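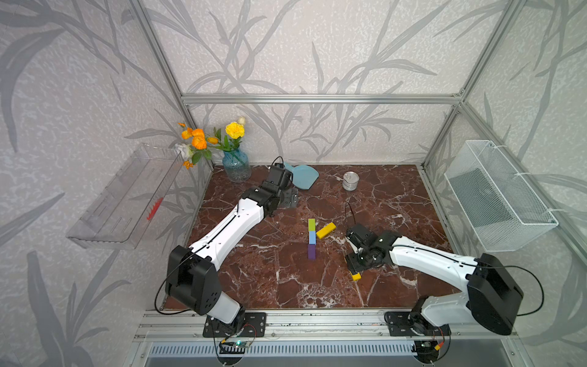
Second stop: the block table at Dresovico

Heather Dunstan told us each booth needs 2,000 examples before training starts. A person steers both arms, the blocks get lined up, and the run is saved. We had 16 minutes there, and I left with doubts.

The marble-patterned top and leafy wallpaper are meant to teach the system to cope with a busy room. Perhaps. It is still one room, with the vase in the back corner and a tin can near the dustpan. I asked how many of the saved runs were failures and was promised a figure by email.

Ariel Aquino liked it more than I did. Coffee was at 4.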